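Farnmont Savings reports slower deposit growth and new terms for small firms

4/3/25

Farnmont Savings has reported a modest rise in customer deposits for the half year, with most of the increase recorded in fixed-term accounts. Lending to households was broadly flat. The Board attributes this to weaker demand for home improvement loans and to the decision, taken last August, to tighten affordability checks on unsecured borrowing.

Presenting the results to members, Chief Executive Njål Holmgren said that the society had chosen to protect its margins during a period of uneven demand. Operating costs rose by 3 per cent, reflecting the move of the Itlow branch to larger premises and continued spending on the replacement of the core banking system. The second stage of that work, covering standing orders and direct debits, is now complete. The final stage will deal with business accounts.

Business lending was the stronger part of the portfolio. Balances grew by 7 per cent, led by equipment finance and short-term working capital for traders in Butow and Lie. Arrears remained within the limit set by the Board, although Finance Director Ebbe Wallin noted that a number of smaller borrowers had asked for longer repayment periods - a trend the credit team will keep under review.

From the start of the next quarter, the minimum opening balance for the Business Reserve account will be 2,000. Existing holders keep their present terms until their accounts reach maturity. Notice of the change has been sent by post and is also displayed in all three branches.

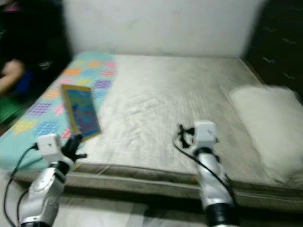 Will existing business loans be affected by the new terms?

Existing loans continue at the agreed rate until the end of the contract. The new terms apply only to reserve accounts opened after the change takes effect.

Members who wish to receive the full half-year report may request a printed copy at any branch counter or by writing to the Secretary's office in Farnmont.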